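Notebook - Breakfast table layout, February

Entry by N. Tannous. Read and initialed by Nahuel Espinoza. 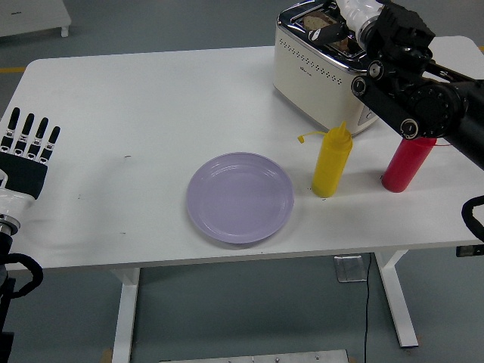
## Table and contents

The white rectangular table remains the working surface for the breakfast series. Items in use for this entry: one round lavender plate with a raised rim, one yellow squeeze bottle, one red squeeze bottle, and the cream toaster with the chrome top band. The toaster is kept at the back right. The plate is kept near the center and is to be empty at the start of each setting.

The red bottle is the taller of the two. The yellow bottle has a pointed nozzle and a cap on a strap. The strap will not lie flat against the bottle, and on two earlier settings it was found over the rim of the plate. The yellow bottle should be set down with the strap clear of the plate. Trimming the strap was discussed and rejected. The cap would then be lost within the week.

## Positions

Positions were agreed with the Clastley group last month and are carried over here with one change. The plate was formerly closer to the front edge, and crumbs ended up on the floor. It now sits farther in. Distances are measured from the right edge of the tabletop.

- Toaster, right side: 18 cm
- Plate, nearest point of rim: 73 cm
- Bottles: between plate and toaster, yellow nearer the plate

The matte top does not take pencil well. Masking tape was tried for the corners of the toaster and left residue. Verschueren supplies a low-tack tape in narrow rolls, and a roll has been requested through the Fosirholm store.

## Bread

Sliced white sandwich loaf, one slice per setting. Browning dial at 3. At higher settings the crust becomes brittle and breaks when the slice is lifted, and the crumbs go back down into the slots. The crumb tray was emptied before the first slice and again at midday.

Slices from the end of the loaf are shorter and sit too low in the slot to be taken hold of easily. These are set aside. The remainder of the loaf is to be closed with the clip and returned to the cupboard - it was left open overnight on one occasion, and the slices curled.

## Cleaning

The tabletop is wiped with a damp cloth and then a dry one. Abrasive pads must not be used on the matte finish. The plate and both bottles go to the sink at the end of the day. The toaster is unplugged and allowed to cool before the chrome band is wiped.

Prorow spray cleaner leaves a faint film on the chrome and should be kept for the floor. Plain water is sufficient.

## Open points

Tape: awaiting delivery. Espinoza to confirm the order number.

A second plate of the same diameter is wanted as a spare. The color is not important, provided that it can be told apart from the white table.

Running total of settings in this series: 84. The sheet in the front pocket of this notebook has been brought up to date - N.T.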